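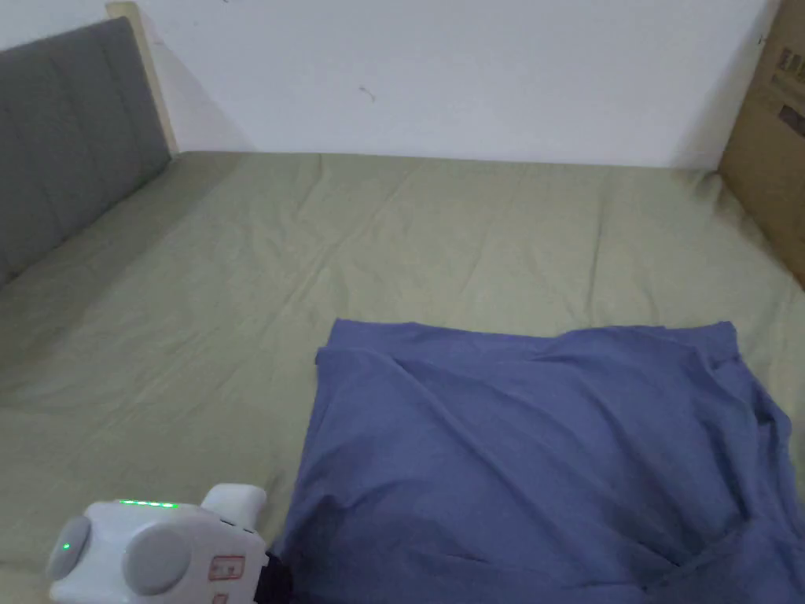
Gruta pulls gripper batch after jaws fail to let go

June 6, 2021

If you've been folding with one of the Gruta hand-held grippers this spring, go and look at the bottom of yours before you read any further. Serial numbers ending in K are the ones being called back, and Gruta wants them switched off and boxed up, even if they've behaved perfectly for you so far.

I've been following this one since February, when the first grumbles showed up on the users' board (I'm on there far too much, my family will tell you). The complaint was always the same. You close the jaw on a shirt, make your fold, ease off the trigger - and the jaw stays shut. Most people figured they had lint in the hinge. I figured that too, and spent a whole evening going at mine with a toothbrush and a can of air. It did nothing except make me feel busy.

The cause is a return spring. Gruta buys it from Manninen, and one delivery came through with the wrong temper, so the spring goes soft after enough squeezes. When it does, the motor tries to open the jaw, meets more drag than it likes, and backs off into its hold mode. Hold mode is there so you don't drop things. On a gripper with a tired spring it means the jaw keeps hanging on, and the status lights stay green the whole time! That last bit is what bothers me the most. Green is supposed to mean you're good to go, and folks kept working because of it.

Gruta says it has 53 reports so far. Nearly all of them are torn cuffs, stretched collars and one very unlucky duvet cover, but 2 people were pinched hard enough to get bruised fingers when they reached in to free the cloth and the jaw closed up again. Nothing broken, thank goodness. There are 300 grippers in the batch, and the company thinks most of them are in homes, where people use them to record laundry and bed-making for the folks who train household robots.

I called Kamarul Nasution, who looks after support for the grippers at Gruta, and he was more open about it than I expected. "We tested the spring for strength when it came in the door and we didn't test it after a few weeks of work," he told me. "We should have. The lights should have caught it too, and they didn't." I asked him why the notice took until June if people were already posting in February. He said the early reports looked like user error and got filed that way. He didn't try to dress it up, so I'll give him that, but four months is a long time to be told to clean your hinge.

So what do you do if you've got one? Hold the power button down until the lights go out. If there's cloth stuck in the jaw, leave it there until the power is off, then push the jaw open from the outside, with your fingers well back from the tip. It'll feel stiff. Please don't yank the shirt, and don't poke around in there with a screwdriver, like one guy on the board did (he's fine, his gripper isn't).

Returns are going through Adness, the same outfit that handled the original shipping, and the postage is paid. Replacements should take 3 weeks. Each one gets a new spring plus a software change that turns the side light red if the jaw hasn't opened when it was told to. If you're in the middle of a paid recording job through Stendex, they've said they'll push back your due dates, but you do have to message them and ask. It isn't automatic. I asked mine to be moved and had an answer by lunch.

One thing I couldn't get settled is what happens to recordings made with a sticky jaw. Kamarul says to keep the files and flag them. Stendex told me they're still deciding whether those sessions count toward your total, and I've got nine of them sitting on a drive, so believe me, I'll be asking again. I'll add their answer to this post when I get it.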